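Print this thread | E-mail this thread

We use cookies to remember which posts you have read. Accept | Manage

Thread: what I did instead of finishing the grasp planner

1/
Three weeks ago I said the kitchen planner was "basically there". I would like to withdraw the word basically. Also there.

2/
Background for anyone who joined after the argument about quaternions: Dusulau is our motion planner, Harnier is the simulator it lives in, and I am the person who gets the messages when the two disagree. They disagree about kitchens.

3/
The job is small. Arm goes to cabinet, fingers close on handle, door opens, arm goes home. We have a sheet of randomised kitchens and the planner has to manage all of them before Dilani Cassim will let it anywhere near hardware. Dilani is quite strict about this and she is quite right.

4/
State of play when I started: 14 kitchens failing. Every one of them failed with the same message, "no valid plan", which is the software equivalent of a shrug from a man in a van.

5/
First theory: time limit too short. I doubled it. The planner used the extra time to think more deeply about having no valid plan.

6/
Second theory, from Thaddeus Blackwood: the collision meshes for the fingers were padded too generously. Good theory. He had put the padding in himself, in December, with the commit message "temporary". I took it out and 2 kitchens started passing, so that's Thaddeus off the naughty list and straight back on it.

7/
Third theory was mine and I won't be describing it. It cost an afternoon and I have reverted it. Please don't look in the history.

8/
What I should have done first was write a proper failure log. "No valid plan" can mean no reachable grasp, no path to the grasp, a path but no way to pull the door once you're holding it, or that somebody gave the door no hinge. Different problems, different people to be cross with.

9/
So I split the message up. Each stage of Dusulau now says its own name before it gives up. It took over an hour to write and I had been putting it off since the spring, on the grounds that I was too busy reading "no valid plan".

10/
Results: nearly everything was dying at grasp selection. The planner was offered a list of handles, scored them, picked the best one, failed to reach it, and stopped. It never tried the second best. It had one idea and went home with it.

11/
Aoife Flanagan, reviewing the fix: "So before this it just sulked?" Yes, Aoife. I've put that in the release notes, lightly edited.

12/
The fix is a loop. I have a degree.

13/
With the loop in, the grasp stage went mostly quiet and I could finally see the perception problem hiding behind it. Our handle detector, Hurkulus, was raised on straight bars. It adores a straight bar. Show it a curve and it goes vague and starts talking about confidence.

14/
This matters because the kitchen generator mixes its furniture like a car boot sale. Every door style is allowed next to every other door style, on any worktop, in front of any wall. Gheorghița Ilie wrote the generator and maintains that real kitchens are worse. I have seen his kitchen and can't argue.

15/
Wrist view from one of the awkward ones. Glazed doors up top with a pair of short pale handles very close together, dark vertical bars lower down, and a curved white one on the orange front near the right edge. Fingers open, nothing in them, everything interesting off to one side. 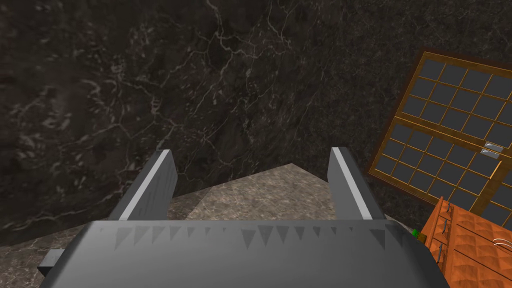 16/ Things I have learned from staring at that kitchen

a) Two handles that near each other get merged into one if your clustering distance is lazy. Ours was lazy. The merged handle sits in the gap between the real ones, and a grasp planned on it is a confident pinch of air.

b) Pale veins on a dark marble wall are long, thin and bright, and so is a handle if you squint. Hurkulus squints. I now throw out anything lying flat in the wall plane, which has cost us no real handles so far. I'm writing "so far" down so I can find it later.

c) Masking the gripper out of its own wrist view should be done from the joint state. We were doing it with a fixed cut-out drawn by hand, by me, slightly wrong.

d) Orange quilted drawers are legal and I have to live with it.

17/
The curved handle needed its own grasp template. The old code fitted a line through it and then tried to close across the line, at an angle nobody would choose for anything. New code takes the tangent at the middle of the arc. If the arc is mostly out of view it asks for another look from a better pose before committing.

18/
Asking for another look sounds obvious. Perception and planning used to talk exactly once, at the start, like in-laws at a wedding. Now the planner can send a request back. There's a cap on how many, after the evening it asked for new views until the machine ran out of disk.

19/
Current score: 4 kitchens still failing. All of them now fail with different messages, and I can't tell you how happy this makes me.

20/
One is a genuine reach problem. The arm can't get there, the planner says so, and I've marked it as correct. Dilani has unmarked it. Discussions continue.

21/
Another opens the door beautifully, straight into the arm's own elbow. The pull stage checks the gripper against the door and doesn't check the rest of the arm against it. I found the line. The comment above it says "should be fine". My initials are next to the comment.

22/
Remaining jobs: check the whole arm during the pull, retune the clustering distance on doors that aren't in the test sheet, and move everything over to Sandu, our new job runner, so that I stop launching the lot from a terminal called "final_final".

23/
Several people have asked whether the failure log will be released. Yes, once I've taken the swearing out of the stage names. Aoife is reviewing that as well.

24/
Thaddeus has just asked if he can put a bit of padding back on the fingers. Temporarily.

Contact | Copyright and terms | Back to top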